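Derkar Steel Work Table

A plain stainless steel table for workshops, packing rooms and test areas. The legs are thin and round, so there is not much to wipe down and a broom goes under without trouble.

Top load: 100 kg, spread evenly
Warranty: 3 years
Order code: Derkar 1000
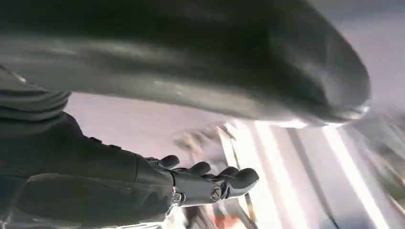

Floor and placement

The table can stand on carpet or on hard floor. At our Vallusdale showroom it is on grey speckled carpet, with yellow tape marking out a work area on the floor. Tape is sold separately in 18 m rolls. Press it down firmly at the corners and replace any strip that starts to lift.
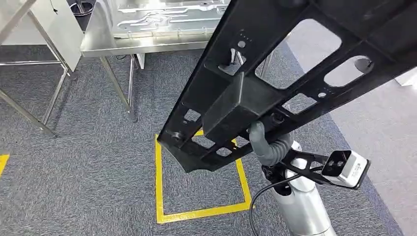
Does the table come assembled?
It ships flat with the legs packed separately. The hex key is in the box.

Delivery is by Agarwal freight to a ground floor door. Spare feet and leg bolts are listed under Asard parts.

Page updated January 9, 2023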